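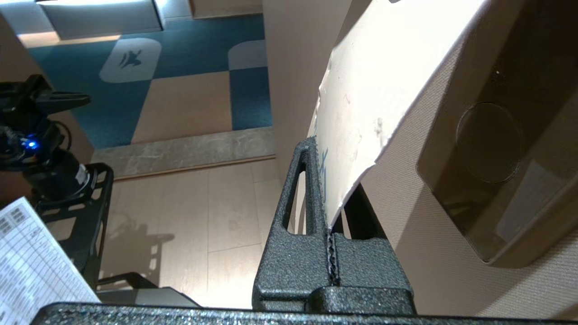
A gripper finger against a sheet of paper at the Wiltum office. A second arm stands to the left.

Print this release
E-mail this release

Grimitz staff group asks for proof before paper-handling robots spread

WILTUM, January 7, 2018 – The staff group at Grimitz, a records and mailing firm, today called on management to hold off on buying more robot arms until it can show what the first ones have changed for the people who work beside them.

Grimitz began trying out the arms in October at its Wiltum office, where 20 people open, sort and file customer forms. The system, sold by Camenzind under the name Grodmont, is meant to pick up single sheets and pass them along for filing. Management has said it would free clerks for "higher-value work." The staff group has asked twice what that work is and has not had an answer in writing.

"We were told the dull part of the job would go away," said Rahel Thaler, spokesperson for the group. "What we have now is a different dull part. Somebody stands next to the machine, feeds it, watches it and straightens the paper. That person used to be a filing clerk and still gets filing clerk pay."

According to logs kept by clerks, the arms handled 100 sheets on a typical shift during the trial. A clerk working by hand files 500. Camenzind has told the group that speed will improve with new software but has given no date.

The logs also list the kinds of paper that were set aside for people to deal with: torn sheets, creased sheets and forms with handwriting in the margin. Customers send in plenty of all three.

The group says it is not asking for the trial to be stopped. It wants the results published, including hours spent minding the arms, and a written promise that no job at Wiltum will be cut on the strength of a sales estimate. It also wants the 2 clerks now assigned to the arms to be trained and paid as operators.

"If the numbers are good, show them to us," Thaler said. "We can read a spreadsheet."

Management has agreed to a meeting but has not set a time.

Contact: Rahel Thaler, Grimitz Staff Group, Wiltum

Print | E-mail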